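Right, a few of you asked how the back room is getting on, so settle in, it's a long one. August 2026 and I finally have a table in front of the brick wall!!

For anyone new: we rent the ground floor of an old workshop building in Estbridge. The front is fine. The back room has been a dumping ground ever since we got the keys, and the plan was always to turn it into a proper place for wrapping, mending, sorting, spreading things out and leaving them there overnight.

The plan was also to do it in April. Moving on.

First job was working out what was even in there. I'd been telling people it was "mostly boxes", which was a bit generous to me. It was boxes, yes, and also two broken clothes airers, a roll of carpet from my last flat, tins of paint with nothing written on them, and a bag of bags.

(Kept the bag of bags. I'm not made of stone.)

Titilayo Ojo came over to help with the sorting and she is ruthless. Her rule is that you hold the thing up and say out loud what you last used it for. If you have to start with "well, the idea was" then off it goes.

I said "well, the idea was" a LOT.

The carpet went to a man three streets over who wanted it for his shed. He carried it off on his shoulder like it weighed nothing, after I'd spent half an hour trying to get it round the corner of the hallway. Fair play to him.

Then the wall. It's red brick and I love it, and it was also shedding. Every time anyone leant on it they came away with an orangey shoulder. I'd sweep, and an hour later there'd be a fine line of dust along the bottom again.

I asked for a price to have it cleaned and sealed by somebody who knows what they're doing and got told £699. For one wall! I said thank you very much and went off to buy a stiff brush.

So if you've got bare brick indoors, here's what I did. Dry brush first, top to bottom, with a mask on and the window open. Hoover with the brush bit on the end. Then do it all again the next day, when the dust has come down off everything else.

Don't use a wire brush. I tried one low down in the corner and it scratched the face of the brick, and now I've got a pale patch the size of a saucer that I look at every single time I go in.

After that a clear matt sealer, two thin coats. The tin says Naltov on it, I got it from the trade counter and the chap was lovely and didn't make me feel daft for asking whether I needed a special roller (I didn't, just a fluffy one and a small brush for the joints).

One thing I'd say is to test it somewhere first. Some of them go shiny and then your nice old wall looks like it's been varnished. Mine went a tiny bit darker and that's all.

Safta Furtună from upstairs popped her head in halfway through and told me I'd missed a bit. She was right. She also brought soup, so I can't complain.

The other wall is just white. Bog standard white emulsion, one afternoon, radio on, done. I know there are opinions about white next to brick - my mum has several - but the room needs all the light it can get and I didn't fancy standing in a shop choosing between forty kinds of cream.

Now, the table. THE TABLE.

I'd been looking for ages for something big enough to cut fabric on and not so big that it takes over. Everything new was either the price of a holiday or wobbled when I put my hand on it. So I ended up at Khúc, the second-hand place behind the station, where you have to climb over three wardrobes to see anything good.

And there it was under a pile of curtains, a light yellow one. I went in saying I wanted something plain! I came out with a yellow table and a very big grin.

The doorway to the back room is 760 mm wide. I know this now. I know it in my bones. I did not know it when I handed over the money.

Lợi Mạc from the shop brought it round in his van and the two of us stood there looking at the door, then at the table, then at the door. He had it on its side and through in one go with a sort of twist at the end, and I still couldn't tell you how. Bought him a bacon roll.
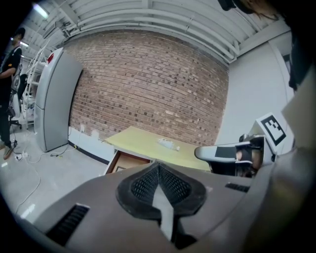 Where to put it took longer than getting it in. I had it in my head that it ought to go under the window for the light, and I lasted a day with it there. The sun gets in your eyes all morning and the sill is just low enough to catch your elbow.

Up by the brick is so much better. You can get round to both sides and there's something nice to look at when you're untangling ribbon. It makes the yellow look even more yellow too, and I'm very happy about that.

Somebody asked me if I was going to sand it back to the wood. No! The colour's the whole point of it. I washed it down with warm water and a drop of washing-up liquid, dried it off and that was that.

Storage next. I had a wooden drawer unit in the bedroom doing nothing except holding odd socks and old chargers, so that's come through and lives down by the table now. Light brown, nothing fancy. It's been with me through four flats and it's been painted in my imagination about a hundred times, but I've never got round to it and now I think it looks good as it is.

It's the best thing in there after the table. Before this I kept all the small bits in carrier bags hung on the back of the door, and finding the scissors meant taking down every bag, and the scissors were always in the kitchen anyway.

Titilayo's drawer advice, passed on free of charge: put the things you use every day in the drawer you can reach without bending. Sounds obvious, doesn't it? I had the string at the bottom and a set of stencils I've never opened at the top.

She also says no drawer is allowed to be called "misc". I've got one called "bits". She hasn't spotted it yet.

If your drawers stick, rub a plain white candle along the runners. My gran did it with a bar of soap and that works as well, but the candle doesn't pick up fluff.

A few things I got wrong, so you don't have to.

I swept before I'd finished brushing the wall. Then swept again. Then mopped, too early, and made a sort of brick soup that dried in the cracks of the floor. Leave the floor till last. LAST.

I ordered shelves before measuring. They're from a brand called Funer and they're good solid shelves and they'd look smashing in somebody else's house. They've gone back.

And I put off buying a decent dustpan and used the lid of a storage tub the whole way through, which makes no sense given what I spent on the sealer.

Still on the list: a lamp with a proper bend in it, some hooks, and something soft to stand on if I'm cutting out for more than an hour. My knees aren't what they were.

I'm also in two minds about putting anything up on the brick. Ryszard Pietrzak, who does the framing in the unit next door, told me to drill into the mortar and never the brick itself, then you can fill the hole if you change your mind. Good tip, and I will change my mind, so I'm leaving it bare for now.

Oh, and to the person who asked about keeping the table tidy - I don't. It gets a clear-off at the end of the day if I remember and at the end of the week if I don't. There's usually some little scrap of something on it. It's a work table, it can cope.

What I have started doing is a basket by the door for anything that belongs in another part of the flat. Mugs mainly. Everything goes in the basket, the basket goes with me when I leave. Works about half the time.

Thảo Võ wants to come and do her lampshades in there next, so we had a trial run of how two people fit. Pretty well, as long as one of you isn't me with the long ruler. We're going to try it properly once she's got her frames through.

Total time from "I'll just move a few boxes" to sitting down at that table with a cup of tea: 9 weekends. I'd guessed two.

Will post again when the lamp turns up. If anyone round Estbridge is after unlabelled paint, I've got several tins in mystery colours, free to whoever collects, and I'll throw in an airer if you're handy with a screwdriver.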